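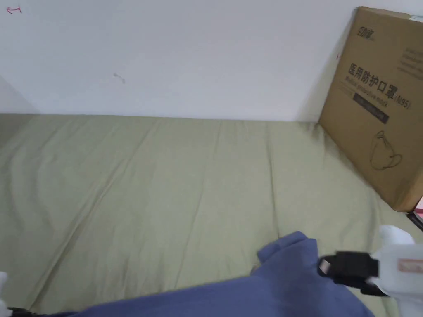

Chapter 4: Where Does Your Sleep Go?

I slept badly the whole time I was writing this chapter, which my editor, Arvid Eklund, found very funny. I'd be typing away about healthy bedtimes at 1 a.m. with a mug of tea next to me (yes, black tea, I know).

So let's start with you. What time did you get into bed last night? And what time did you fall asleep? Most of my students in Aidoo can answer the first one and have to guess at the second, and the gap between those two times is what we'll be working with for the next 20 pages. Sleep researchers call it sleep latency. I just call it the staring part.

Back in April I asked my evening class to keep a sleep diary, and one student, Seidu Atinga, wrote down every single thing he did between brushing his teeth and nodding off. It ran to four pages! He'd answered two texts, gotten up for water, and changed his pillowcase. He'd been telling me all term that he went to bed at ten, and he did, but he was wide awake until well past eleven.

You'll need a notebook and a pen for this chapter. Please don't use your phone for the diary, at least for the first week. Fill in your first entry tonight before you read Section 4.1, where we'll get into body temperature, light, and why the staring part can feel so much longer than it is.

Filed under: Health & Daily Life > Sleep
Last updated June 18, 2026
© Clalari Press | Contact us | Back to top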